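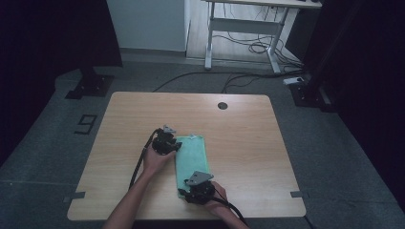
Vol. 14, No. 3, p. 212

Figure 4. Mint-green towel, folded, on the oak-grain table. A gripper is at each end of the cloth.

4.2 What counts as folded

Any study of household linen sooner or later has to say what a folded towel is, and we put it off for as long as we decently could. The literature is of limited help. Manuals of housekeeping describe the finished article with great confidence and the route to it hardly at all, in the manner of recipes that tell the cook to proceed in the usual way. Our own coding scheme began with a single category, "folded," which survived one afternoon. By September it had become four: halved, thirded, rolled, and a residual class that the coders called "put down."

The Drunside collection contains 2,799 folding episodes. Of these, 1,994 concern towels and the rest are divided among pillowcases, dishcloths and napkins. Fitted sheets were left out after the pilot, on grounds that anyone who has met one will understand. Towels dominate because homes are full of them and because they are plain rectangles, or are sold as such. After a few washes most of them have opinions about it. The two long edges stop agreeing, the hem pulls in, and a person who lines up the corners at one end finds a small ledge of spare cloth at the other.

That ledge is where the interesting behavior is. In 900 of the towel episodes the fold was adjusted at least once after the cloth had been laid flat, and most of these adjustments were made at the short ends. Figure 4 shows the towel lying lengthwise, with one gripper at a far corner and the other against the near edge. We code a position of this kind as "opposed ends" whatever follows it. A pull along the length and the start of another fold look much the same at a given moment, and our two coders disagreed about them so often, and so politely, that we removed the distinction from the scheme and asked them to code only where the cloth was being held.

The table deserves a word. Towels in ordinary homes are folded on beds, on the tops of dryers, against the chest, and in one case reported in our survey on a sleeping dog. A light wooden tabletop with rounded corners is kinder than any of these. It stays still and it is flat, and a crooked edge shows up against the grain at once, which may encourage a neatness that the same person would never bother with at home. We compared the Drunside episodes with the Karras home diaries, in which households described their folding in their own words, and the difference was not subtle. Diary keepers seldom mentioned a second adjustment. Several did not mention a first.

Terms also had to be settled. The Nimance glossary separates a "fold" (cloth laid over cloth) from a "crease" (the line that remains), and we keep to that here. Duron's older usage, in which a crease is any fold one regrets, is more expressive but proved hard to code.

For the analysis in Section 5 we use a subset of 498 towel episodes in which both short ends can be seen clearly at the moment of coding. Thick bath sheets are underrepresented in it. They tend to hide their own edges, and the coders, given the choice, preferred the smaller towels.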